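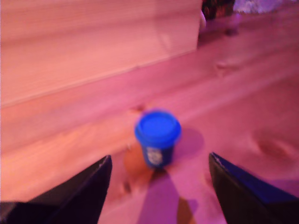
지난 시간이 끝나고 한 수강생이 손가락 힘을 세게만 주면 어떤 그리퍼든 다 잡히는 것 아니냐고 물어 왔습니다. 참 반가운 질문이었어요. 사실 이번 주 강의 전체가 그 질문에 대한 조금 긴 대답이라고 보셔도 됩니다. 저도 처음 배울 때는 똑같이 생각했고, 그래서 찌그러뜨린 용기가 한둘이 아니었거든요.

로봇 조작 실습 6주차 강의 노트
두 손가락 그리퍼의 비교와 손목 카메라

6.1 이번 주에 비교할 것

실습실에는 그리퍼가 두 종류 있습니다. 하나는 지난주까지 쓰던 Lalell 평행형이고, 다른 하나는 이번 주에 처음 만져 보게 될 Boychuk 각도형입니다. 평행형은 두 손가락이 나란한 채로 좁혀지기 때문에 물체의 폭이 조금 달라져도 접촉면의 방향이 그대로 유지됩니다. 각도형은 손가락이 축을 중심으로 돌면서 닫히니까, 물체가 손가락 안쪽 깊숙이 들어왔는지 끝에 걸렸는지에 따라 닿는 각도가 꽤 달라지지요. 글로 읽으면 당연한 이야기 같은데, 막상 원통형 용기를 앞에 두고 해 보면 이 차이가 손에 잡힐 듯이 느껴집니다(이 대목을 제가 제일 좋아합니다!).

뚜껑이 몸통보다 살짝 넓은 작은 통은 그래서 좋은 연습 대상입니다. 파란 뚜껑이 달린 통처럼 아래로 갈수록 조금 좁아지는 물체라면 더 좋고요. 뚜껑 테두리를 잡을 것인지 몸통을 잡을 것인지 먼저 정하고 접근 높이를 맞추세요. 어중간한 높이로 들어가면 손가락 한쪽은 테두리에, 다른 쪽은 몸통에 닿아서 통이 기울어 버리기 쉽습니다.

6.2 파지력과 마찰

마찰계수를 μ, 손가락 하나가 누르는 힘을 N이라고 하면 두 손가락이 버틸 수 있는 무게는 최대 2μN입니다. 질량 200 g짜리 통이면 무게가 1.96 N이니까, μ를 0.4로 놓을 때 N은 적어도 2.45 N이 되어야 합니다. 400 g이면 두 배인 4.9 N이고요. 생각보다 작은 값이지요? 처음 질문으로 돌아가 보면, 힘을 무작정 키우기 전에 접촉 위치와 손가락 표면부터 살펴볼 이유가 여기에 있습니다. 다만 팔이 가속할 때의 관성은 이 계산에 들어 있지 않으니 여유를 꼭 두시기 바랍니다. 저는 보통 계산값의 두 배에서 시작합니다.

6.3 손목 카메라와 조명

카메라는 Mimer를 그대로 씁니다. 손목에 달린 카메라는 손가락과 물체를 한눈에 보여 주어서 참 편하지만, 팔과 함께 움직이기 때문에 영상이 번지기 쉽습니다. 접근 속도를 반으로 줄이고 한 번, 노출 시간을 반으로 줄이고 또 한 번 기록해서 서로 비교해 보세요. 둘을 한꺼번에 바꾸면 나중에 무엇 덕분에 나아졌는지 알 길이 없습니다.

색도 조심해야 합니다. 분홍빛이 강하게 돌면 밝은 나무 표면이 장밋빛이 되고 그림자는 보랏빛을 띱니다. 색상 임계값만으로 물체를 찾는 코드는 이런 영상에서 그림자까지 물체로 묶어 버릴 수 있어요. 뚜껑의 둥근 윤곽처럼 모양에서 오는 단서를 하나쯤 같이 써 주세요.

6.4 제어기 설정

Tranamell 제어기의 연습용 기록은 모두 3,708개 프레임입니다. 이 가운데 앞의 2,000개를 임계값 조정에 쓰고, 나머지는 평가할 때까지 열어 보지 마세요. 궁금한 마음은 잘 알지만 꾹 참으셔야 합니다.

파지 명령을 보낸 다음에는 손가락 위치 값을 다시 읽어서 목표 폭과 비교합니다. 물체를 잡았다면 손가락이 완전히 닫히지 않은 폭에서 멈춰 있어야 합니다. 완전히 닫혔다는 값이 나오면 들어 올리기로 넘어가지 말고 손가락을 연 뒤 접근 단계로 돌아가세요.

6.5 과제

평행형과 각도형으로 같은 통을 같은 위치에서 잡고, 접근 높이와 명령한 힘, 멈춘 폭을 표로 정리합니다. 실패한 시도도 빼지 말고 적어 주세요. 저는 그쪽을 더 재미있게 읽습니다. 보고서는 두 쪽 이내, 표는 분량에 넣지 않습니다. 손가락 패드를 바꾸어 끼운 조는 표 위에 패드 종류를 한 줄로 밝혀 주시고, 다 쓴 패드는 서랍 맨 위 칸에 돌려놓아 주세요.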